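그리퍼가 통을 찌그러뜨리고 놓칩니다 (손끝 패드 문제일까요?)

작성자: 밤샘조립공
오후 11:40

안녕하세요, 눈팅만 하다가 처음 글 써요. 생활용품을 종이 상자에 담는 작업을 그리퍼로 하고 있는데 요즘 자꾸 사고가 나서요ㅠㅠ 작업은 대충 이런 식입니다. 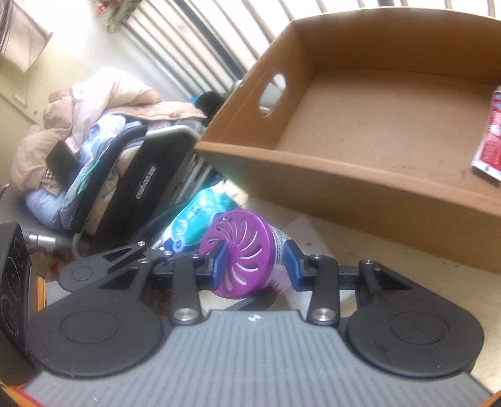
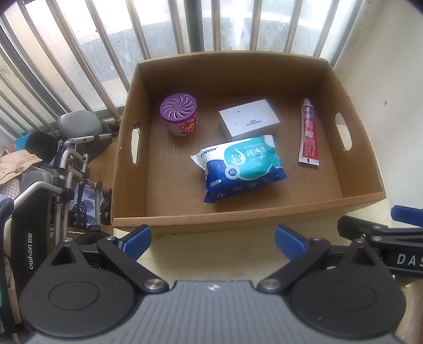
문제는 힘 조절이에요. 6월에 Castar 제어 보드로 바꾼 뒤부터 닫힘 명령을 풀어도 손가락이 계속 조이는 때가 있어요. 100번 집으면 12번은 놓치거나 찌그러뜨립니다. 물티슈 팩은 말랑해서 그런지 멀쩡한데, 보라색 뚜껑 달린 방향제 통은 둥글어서 파란 패드 사이에서 휙 돌아가 버리더라고요. 어제는 통이 튀어나가면서 제 손가락까지 같이 물렸어요. 멍만 들었는데 꽤 놀랐습니다. 로그에는 오류 코드 1,966만 잔뜩 찍혀 있고요.

답글: 나사하나남음
패드가 닳은 거예요. 저도 똑같은 증상이었는데 패드 갈고 끝났습니다. 원통은 접촉면이 좁아서 패드가 조금만 반들거려도 돌아가요.

답글: 고무패킹
윗분 말씀엔 동의 못 하겠네요. 패드가 닳으면 미끄러지지, 명령을 풀었는데 계속 조이진 않죠. 보드 바꾸고 시작됐다면서요? 전류 제한값부터 보세요. Castar는 펌웨어 올릴 때 그 값이 초기화되는 버전이 있었어요.

답글: 나사하나남음
그럼 통이 도는 건요? 원인이 두 개일 수도 있잖아요.

답글: 토크부족
둘이 싸우는 동안 글쓴님 손가락 또 물리겠어요ㅋㅋ 원인 찾기 전까지 비상정지 스위치부터 손 닿는 데 두세요. 그리고 움직이는 중엔 상자 안에 손 넣지 마시고요. 저는 Nagano 스위치 쓰는데 버튼이 커서 안 보고도 눌려요.

작성자: 밤샘조립공
헉 전류 제한 봤더니 진짜 최댓값으로 돼 있네요!! 20퍼센트로 낮추고 다시 돌렸는데 조이는 건 아직까진 안 나와요. 근데 통은 여전히 돌아가요. 패드도 Bama 걸로 주문했습니다. 두 분 다 맞을지도...

답글: 고무패킹
1,966은 그래도 찜찜한데요. 제 기억엔 엔코더 쪽 코드예요. 커넥터 뺐다가 다시 꽂아보고 로그 올려주세요.

작성자: 밤샘조립공
넵, 스위치 달고 나서 내일 저녁에 해볼게요.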